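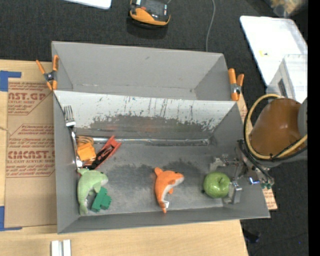 June 29, 2021

Sourdough rye, second trial with the Tastosen flour. I fed the starter last evening and again this morning, with equal weights of flour and water. By noon it had doubled, but the smell was still more like yogurt than apple.

Liette wants to compare with the Toft flour, so I made two doughs with the same salt and the same water. The Toft dough takes more water than I expected. After three hours it was stiff and did not spread in the bowl. I added two spoons of water and mixed again by hand.

Baked both in the lower oven. The Tastosen loaf has a good crust, but the crumb is gummy near the bottom – I think I cut it too early. The Toft loaf is flatter and tastes better.

To do: ask Purificación if her rye was milled in September or later. Keep five slices of each loaf in paper and taste them again tomorrow.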